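Relatório de progresso, segundo período
Projeto: Recolha de peças soltas com manipulador de bancada
Entidade financiadora: Lolance
Execução: laboratório de Erneck
Responsável técnica: Kristýna Šimko

1. Estado geral

Os ensaios de recolha e deposição prosseguiram até à interrupção descrita no ponto 2. Dos 763 ciclos planeados para o período, ficaram por executar 100. O desvio resulta por inteiro da paragem de segurança e não implica pedido de verba adicional.

2. Ocorrência

Numa quinta-feira de março, durante a aproximação vertical ao cesto, o manipulador não respeitou a altura mínima programada e a garra tocou no rebordo. O controlador assinalou excesso de binário na última junta e cortou o movimento. O operador de turno, Vratislav Kuruc, acionou a paragem de emergência e isolou a alimentação. Não houve feridos nem danos na estrutura do braço.

A análise dos registos, feita por Humaira Dhanial, identificou um erro de 7 mm na referência vertical da ferramenta. O valor antigo tinha sido reposto após uma atualização do programa de controlo, sem que a rotina de arranque o comparasse com o valor calibrado. A proteção por binário atuou dentro do tempo previsto, mas só depois do contacto, o que consideramos insuficiente para trabalho com pessoas junto à mesa. 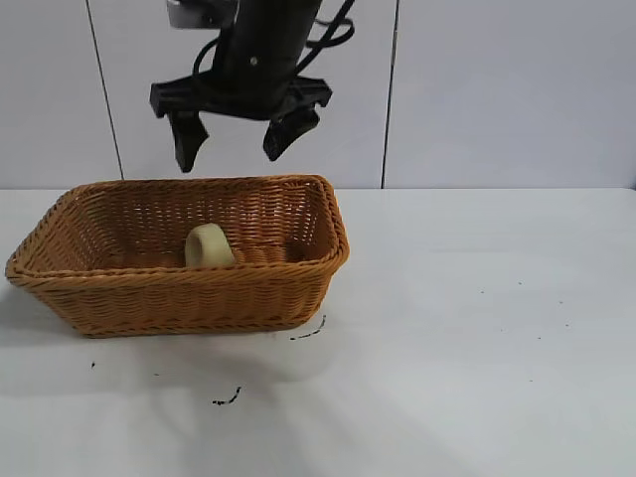

O percurso dos cabos foi também revisto. Os registos não mostram ligação entre a cablagem e a falha, mas o laço exterior aumenta o risco de prisão em rotações amplas do punho. A Gajdoš, fornecedora dos suportes, apresentou proposta para uma guia articulada, que aguarda aprovação.

3. Medidas tomadas

Verificação obrigatória da referência vertical em cada arranque, com bloqueio do movimento se houver diferença.
Velocidade de descida reduzida nos últimos 100 mm do percurso.
Cópia dos parâmetros de calibração guardada fora do controlador.
Reinício após paragem de emergência sujeito a autorização de Verna Lindgren.

4. Pontos em aberto

Falta repetir o ensaio de colisão com a garra fechada e atualizar a avaliação de risco. O módulo de supervisão Rasadent continua a registar o alarme com atraso em relação ao controlador; a causa não está apurada. Até haver correção, o módulo não é considerado função de segurança.

5. Próximo período

Os ciclos em falta serão executados antes de se introduzirem peças novas. A avaliação de risco revista será enviada a Oľga Šimek juntamente com os registos completos da ocorrência. Solicita-se à Lolance a confirmação do novo prazo para o ensaio de aceitação.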